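4.2 Where the Dead Cells Go
Asum Household Waste Papers – posted in May

Every household in our sample owned a drawer. We had not planned to study drawers, but all 11 homes in Umesum led us to one, usually with an apology. Asked how they disposed of spent batteries, residents said they recycled them. Asked when, they opened the drawer.

Sorting habits varied. Four households kept used and fresh cells together and relied on memory to tell them apart, a method with a poor record. Two tested each cell in a TV remote before deciding, then put it back in the drawer either way. The drop-off point at Catacutan, closed on Sunday, was named as the main obstacle by people who lived 3 blocks from it.

Figure 3. A single cylindrical cell and a battery holder.
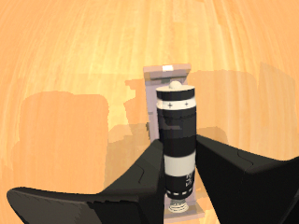 We therefore treat "stored for recycling" as its own category, separate from "recycled." Earlier surveys merged the two, and their return rates look cheerful as a result. Our own rate is lower – and we suspect still flattering, as several residents promised to go that same afternoon.

Related items
Paint Cans and Good Intentions in Flurutar
Who Rinses the Jar?
The Catacutan Drop-Off Survey

Last updated: May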